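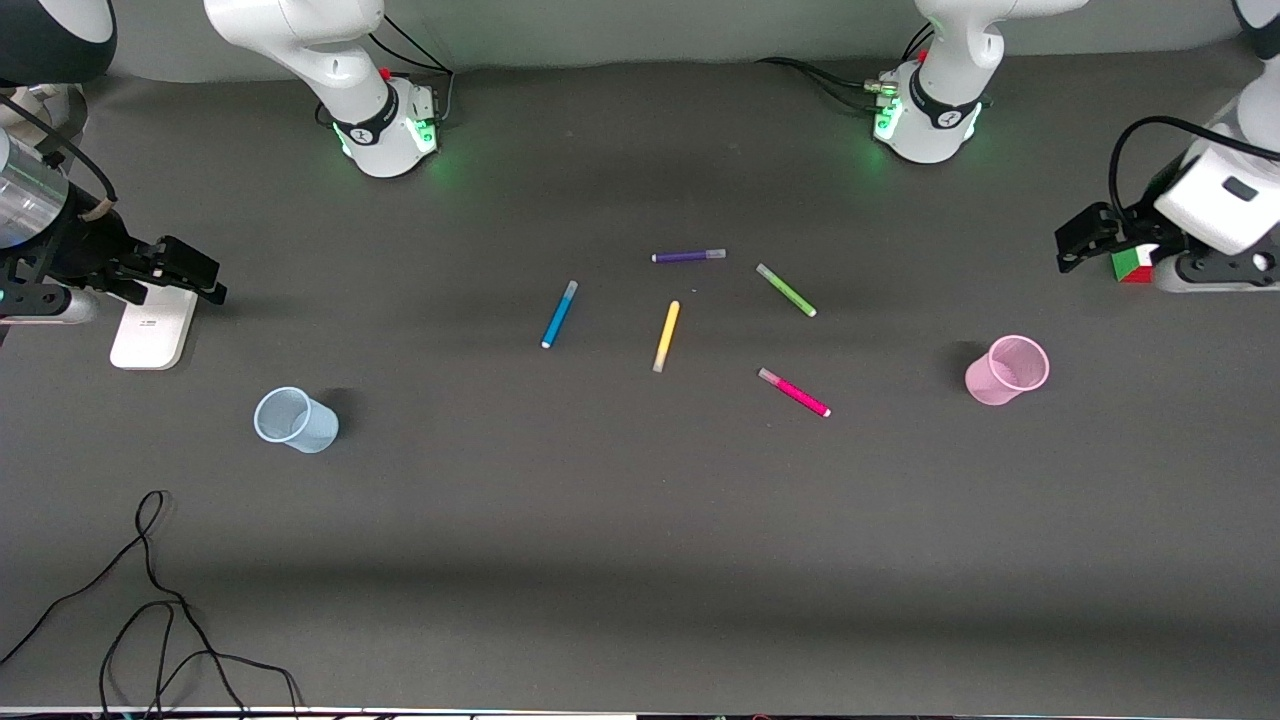
4. What people do with a shared pen cup

Figure 2. Colored markers and two mesh pen cups on a dark tabletop.

I'll admit I came to this part of the study sideways. Marjorie Holroyd and I had set out to look at handwritten notes in shared offices - who still writes them, on what, and where they end up - and pens were supposed to be a footnote. Then the interviews started coming in from Brudgate and people kept wanting to talk about their pens. One man gave me a full 19 minutes on a green felt-tip he'd lost in August. So pens got their own section.

We talked to 63 office workers at three sites (Brudgate, Barkell and Lirnov) and asked each of them to keep a short diary of every time they picked up something to write with. The diary form was plain: what was it, where did you get it, where did you put it down. I'd hoped for 100 diaries and I still think we could have gotten there if we hadn't started right before vacation season, but the ones we did get are rich and often pretty funny.

The first thing that jumped out at me was how differently people treat markers and ballpoints. A ballpoint wanders. People walk off with it, chew it, leave it in a meeting room, and feel fine about all of that. A marker gets returned, or at least people feel bad when it doesn't. Several diaries at Barkell had little apologies written in the margin ("took the blue one, will bring back"), and I never saw one of those for a ballpoint. Després (Raymonde Després, who read an early draft of this section) thinks color explains it: a missing blue leaves a gap in a set, and a missing ballpoint leaves you with other ballpoints. I like that idea a lot, though our diaries can't really test it.

The second thing is about cups. At Lirnov each cup had settled into a job, even though no one had ever assigned it one. One was for things that worked and the other was for things people couldn't bring themselves to throw out! New hires told us they learned this within a few days by grabbing from the wrong cup. Brudgate had no such split, and the complaints about dried-out markers there were much louder.

I don't want to lean too hard on any of this. Diaries catch the pickups people notice, and most of us grab a pen without noticing. We come back to that problem in Section 5, where Marjorie compares the diary entries with what people told us face to face.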